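4.3 Tisch abräumen (Betriebsart "Geschirr")

Gotholm räumt in dieser Betriebsart einzelne Schalen vom Tisch. Einzelne. Wer nach einem Abendessen zu sechst auf ein Wunder hofft, liest bitte zuerst Abschnitt 4.5, "Von Hand".

1. Tischplatte freiräumen. Krümel dürfen bleiben, Löffel nicht.

2. Mit Malerkrepp ein Kreuz auf die Platte kleben. Rechte Winkel sind hübsch, aber nicht nötig.

3. Schale neben das Kreuz stellen, nicht auf das Band.

4. Am Bediengerät "Greifen" wählen und die Hände vom Tisch nehmen.

Hinweis: Glänzende Glasur spiegelt, und Gotholm hält Glanzlichter gern für Kanten. Deckenlampe notfalls ausschalten.

VORSICHT: Nur leere Schalen verwenden. Für Suppe haftet der Anwender.
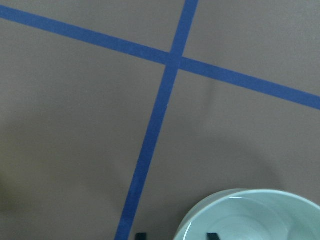 5. Vor dem Schließen der Finger den Sitz am Rand prüfen. Steht ein Finger innen und einer außen, mit "Weiter" bestätigen. Stehen beide außen, "Zurück" drücken und ab Schritt 3 wiederholen.

6. Nach 3 Fehlversuchen schaltet das Gerät ab. Die Schale trägt dann, wer am nächsten steht - dieses Verfahren ist ausgereift und kommt ohne Update aus.

Fehler 127: Schale nicht gefunden. Meist steht sie noch im Schrank.

Stand: 4.7.22, Bearbeitung: Oskari Koivisto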